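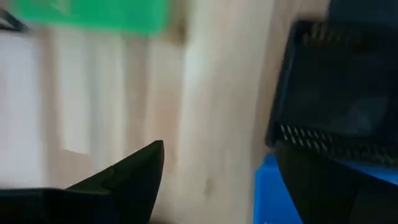
Figure 2. Black slotted basket, with blue plastic visible beneath it.

3.2 Containers and spacing

The sorting area at Eltwood was arranged with open plastic containers of the type supplied under the Collet scheme. Slotted walls were preferred, as staff could judge how full a container was without lifting it. Cordier's earlier layout placed crates edge to edge – an arrangement that made the rims hard to grip. 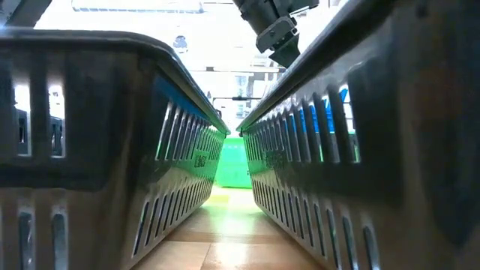

In the revised layout a narrow gap was kept between neighbouring crates, with the long walls parallel. The gap was set at 40 mm and checked at the start of each session. Over 13 sessions, 200 items were sorted by colour and size. Items longer than the crate were set aside and are treated separately in Section 4.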